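The Red Snack Box Goes Back Into Service

4 Oct 2025

Every fall I get the urge to reorganize the snacks. Not the pantry, which could really use it, just the snacks! I think it's the weather. September was warm right up to the end and then all of a sudden I wanted tea at four in the afternoon and something small and sweet to go with it, and the something was always at the back of a cupboard behind the rice.

So the red box is back. It's plain glossy red cardboard, no lid (the lid went out with the recycling two moves ago, when we were still living over in Vaddale), and it's deep enough that the packets can stand up instead of lying in a heap. I put it on the table on the blue and white checked cloth and started filling it with little cakes, fruit things, and the spicy stuff I pretend to buy for guests.

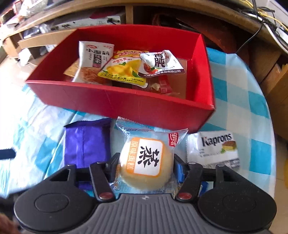
Posted by Leblanc

The round cakes are the ones I get asked about most. The label says 原味蛋糕, so original flavor cake, and that's exactly what you get: a soft yellow dome, a little eggy, a little sweet, gone in three bites. I like them with plain black tea. My other half warms them for a few seconds in the microwave, which I was against for years and now do myself when I'm alone in the house.

The trouble with them is that they squash. If you drop one in the bottom and pile everything else on top, you end up with a pancake by Tuesday. I used to keep them in a bread tin for that reason, but then they were out of sight and we forgot we had them, and a forgotten cake is a sad thing to find in November.

My system, if you can call it that, is one row, standing up, cakes at the side where they can lean on the cardboard. Pouches go in the middle. Anything thin and floppy gets tucked in wherever there's a gap. I tried sorting by sweet and salty once and it lasted 5 days, because nobody in this house puts a thing back where it came from, me included.
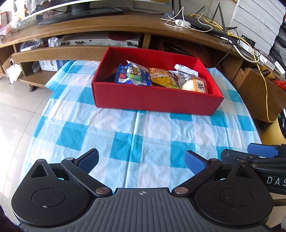 I've also stopped filling it to the top. A full box looks wonderful for one evening and after that you can't find anything, you just dig, and the packets on the bottom never see daylight. Half full is better. You can look in and see what there is, and when there's a hole in the row you know it's time to shop.

Shopping mostly means Siltach, the grocery on the corner past the laundromat. It's tiny and the aisles are murder with a stroller, but they sell a lot of this stuff one packet at a time, so you can try a thing before you commit to a whole bag of it. The bigger place, Kamik, has better prices and a parking lot. It also has a snack aisle that goes on forever, and I come out of there having spent 30 dollars on items I can't eat for dinner - so Siltach it is, most weeks.

And now the spicy ones. If you've never had latiao, it's strips of seasoned wheat gluten, chewy and oily and hot, and your fingers will be orange. The Weilong bag says classic spicy flavor on the front and I'd call it a medium burn, the kind that creeps up on you around the fourth strip. I keep a damp cloth nearby. I do not eat them over the tablecloth (I did once, there was a lot of scrubbing) and I don't eat them near the computer either, though that rule gets bent during movies.
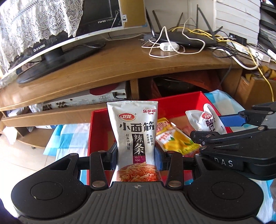

What I want to add next

More jujube, for sure. The crispy kind, which keeps well and doesn't mind being leaned on by everything else. I'd also like some plain crackers in there for the days when sweet and spicy both sound like too much, and maybe a few roasted chestnuts once Siltach gets them in, though those never last long enough to need a box.

If you have a favorite that comes individually wrapped and can survive standing up in a row, leave it in the comments. I'm going to the store again on Monday and the list so far just says "tea."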